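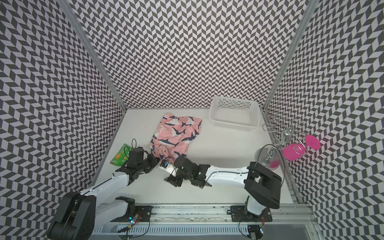 Attachment 1: Cell at Storthorpe, shark garment and basket task

Ticket subject: Left arm stops with error 42 when pressing on cloth
Product: Bavis two-arm controller
Reported by: Rok Vukčević, Bošković, Storthorpe site
Priority: High
Status: Waiting for support

Problem description

We have two arms on one linear rail. The task is to take the garment from the floor of the cell and put it in the white basket at the back wall. The left gripper holds or presses the cloth, and the right gripper works at the side of the basket. The same program has been running since June without changes from our side.

The left arm now stops during the press step. The controller shows error 42 (joint load over limit, shoulder). The brakes close and the left arm stays where it is. So far this is correct behavior, I think. The problem is that the right arm does not stop together with it. It continues its own part of the program until the end of the current move, and only then it waits.

For me this second point is the more serious one. If the left gripper holds one end of the cloth and the right arm is still pulling the other end, the load goes into the left wrist. In one of the stops the cloth was stretched quite hard between the two arms before the right arm stood still. No person was inside the cell and nothing was broken.

Steps to reproduce

1. Start the controller and home both arms.
2. Load the basket task, normal speed.
3. Lay the garment in the middle of the floor, bunched and not flat.
4. Run in automatic mode.

The error does not come every time. The first one was at cycle 2,259 and the last one at cycle 2,383. Between them there were other stops of the same kind, all in the press step. With the cloth laid flat I could not produce the error.
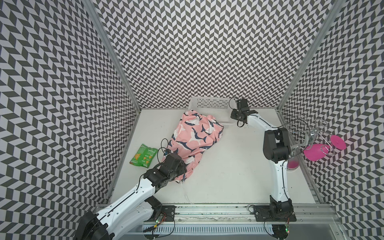
Photo: R. Vukčević / Bošković

What I checked already

Press height. The gripper goes down to the same height as before. I measured with a feeler gauge under the closed fingers, without cloth, and it is inside the tolerance which is written in your manual.

Shoulder joint, left. I moved it by hand with the brakes released. It turns smoothly in both directions and I hear no noise. The plate screws to the rail are tight.

Rail. There are dark scuff marks on the upper side, between the two arm bases. I cleaned the carriage path and sent the left arm along the full travel with no load. No error, and the current was steady. I mention the marks because your form asks for any visible wear. I do not know if they have some connection.

Cables. The black cable at the left wrist makes a loop over the work area. I looked if it can catch on something when the arm goes down, and I did not find such a position. The connectors are fully seated on both sides.

Emergency stop. I pressed the button during a move and both arms stopped immediately. I repeated it 4 times with the same result. So the hardware stop works, and only the stop after an error is not shared between the arms.

Comments

09:20, Skiltine support
Thank you for the detailed report. Please check in the cell settings if "Linked fault" is switched on for both arms. After a restore from backup this setting can return to "Off" for the second arm. Please send also the load log of the left shoulder.

11:05, Rok Vukčević
I found the setting. For the left arm it is "On", for the right arm it is "Off". I am sure that it was "On" for both at the installation, I have it in the signed protocol. We did one restore from backup, after a power cut. Your manual does not say anything about this setting in the chapter about restore. Please add it there, it is a safety matter.

The load log is uploaded to the ticket.

13:40, Skiltine support
Received. Please switch it on for both arms, restart the controller, and cause the error by setting the load limit low. Do not run the normal task before this test is passed.

15:15, Rok Vukčević
Test done with empty grippers and a low load limit on the left shoulder. Both arms stopped together. Then I did the same with the low limit on the right shoulder, and again both stopped. I put the limits back to the normal values and wrote them in our cell book.

The second part of the ticket stays open. Error 42 itself is not explained yet. My guess is that a thick fold of cloth under the gripper gives more force than the press step expects, but then I would have seen it much earlier than cycle 2,259. Until you have looked at the log, the cell will run only at reduced speed and with one operator beside the stop button.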